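Zellstead adopts rules for recording robot training data in homes

Last updated: Thursday, 4:15 p.m.

Zellstead will apply a written set of rules to all robot training data recorded in private homes, starting in March. The rules cover work done with hand-held grippers, the tools people use to pick up and sort everyday items so that robots can later learn the same motions.

Under the new text, every session needs signed consent from each adult in the household, and a single session may not run longer than 80 minutes. Family photos, mail and screens must be put away or covered before recording starts. Anything missed has to be blurred within three days.

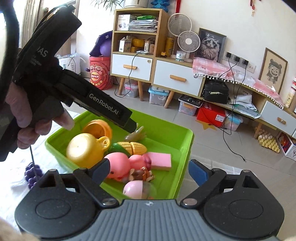

The rules also deal with how tasks are set up. Small items such as toy food may be used, but the gripper pads must be wiped down between households – a point that was left out of the first draft. Cables on the floor have to be taped or moved out of the walking path.

"Most of our operators were doing this already, but each team had its own version," said Linnea Bråten, who led the drafting. "Now a family in one town gets the same form as a family in the next."

Pallum, which buys recordings from Zellstead, said it will stop accepting home sessions without a consent record. Engelbert Wieser, its head of data quality, said 2,000 older recordings will be checked against the new text and removed if the paperwork can't be found.

Households can withdraw consent at any time – recordings already passed to a buyer must then be deleted there as well.

Related items
Sosdale opens test hall for warehouse robots
Arvid Nygård on labeling errors in grasping data
Pallum names new safety lead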